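Search this site Enter keywords Go

The Grenholm Protocol: A Workbook for Regression Practitioners
Reviewed by Zerrin Tuncer
Saturday, May 12, 2018

Workbooks for regression therapists tend to be either scripts with wide margins or theory with a few blank lines at the end of each chapter. The Grenholm Protocol is a spiral-bound set of forms with a short manual, published by Sturkdale and sold with a companion audio set. I used it with clients from March onward, replacing my own intake sheets and session notes. This review covers the second printing. The first had a different scoring page and should not be mixed with the second.

The manual has three parts. Part one covers screening. Part two covers induction and the session itself. Part three covers what the manual calls "return and record," meaning the closing phase and the written account made afterward. The forms follow the same order and are numbered to match. A practitioner who already has a working method could use part three alone, and I suspect many will.

Screening is the strongest section. The form asks about seizure history, current medication, recent bereavement, prior hypnosis, and any existing belief about a specific former life. The last item is scored separately. A client who arrives already convinced of a name, a town, and a cause of death is placed on a different track, with one additional interview before any induction is attempted. The manual states plainly that material recalled by such a client cannot be treated as new. I have seen this point buried in footnotes elsewhere. It is on page 5 of this manual, in normal type.

The induction scripts are adequate. There are four, and they differ mainly in length. The stair script and the corridor script are close enough that one could be dropped. The one called Sultana uses a slow count backward from 20, with a pause after every second number, and it gave the most consistent results in my practice. Clients who do not visualize easily did better with it than with the corridor. The audio version is read too quickly, and the pauses are shorter than those marked in the text. Read it aloud yourself.

During the session the practitioner fills in a grid with columns for time, prompt, response, and observed affect. The prompts are to be written word for word. This is tedious and worth doing. On reading back my first grids I found several prompts that supplied a detail before the client had offered it: "What is on the table?" where no table had been mentioned. The manual gives a list of neutral replacements, all of them short. "What do you notice?" appears more often than any other. After a few weeks the habit transfers to sessions where the grid is not in use.

The exercise in chapter six trains the practitioner's own reporting. Working in pairs, one person looks at a picture of ordinary objects for a fixed time, then gives an account of it with eyes closed while the other writes. The account is compared with the picture and each statement is marked as present, absent, or inferred. My partner and I ran it with pictures of our own, and inferred statements made up a larger share than either of us expected.

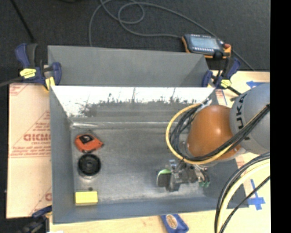
orange-red tape measure and round black object in a metal bin.

The marking rules need work. A statement such as "it was an old one" is to be marked as inferred, but the sample answers in the appendix mark two such statements as present. The publisher has posted no correction that I could find. Until there is one, agree on a rule with your partner before starting and write it at the top of the sheet.

Part three asks the client to write a first account within one hour of the session and a second account a week later, without consulting the first. The practitioner then lines up the two and notes additions, losses, and changes. Additions are of most interest. In my files the second account was nearly always longer, and the added material was more orderly, with causes attached to events that had none in the first version. The manual takes no position on whether this shows recovery of memory or the construction of a story. It asks only that both accounts be kept and dated. Practitioners who work within a firmly literal view of past lives may find this too cautious. Those who treat the material as metaphor will find it compatible with what they do now.

There is one long case, presented under the name Willus. The client described a life as a canal worker over nine sessions, and the full grids are printed along with both sets of written accounts. The transcript is long and repetitive, as real transcripts are. It is the best part of the package for teaching purposes. A reader can watch a place name enter in session four, as a guess, and become settled fact by session seven. The commentary points this out once and leaves the rest to the reader. I would have liked a similar case with a poor outcome. The manual mentions clients who stopped treatment early but prints none of their records.

Physical quality is mixed. The paper takes pencil and ballpoint well and felt-tip badly. The spiral allows the book to lie flat. The forms are perforated, but the perforation runs too close to the printed grid, and I lost the time column on several sheets before I began using a ruler. The index is short and omits "abreaction," which has its own section.

The forms may be photocopied for use with one's own clients. They may not be posted or shared between practices. No digital version is offered. Anyone who types notes during sessions will have to rebuild the grid, which took me an evening.

Recommended for practitioners with supervised experience. It assumes that the reader can manage a distressed client, and the two pages on that subject are not a substitute for training. Newly trained therapists should use it with a supervisor who has read the screening section. I have kept the screening form, the session grid, and the paired accounts in my regular practice, and have gone back to my own induction for most clients other than those who respond to Sultana.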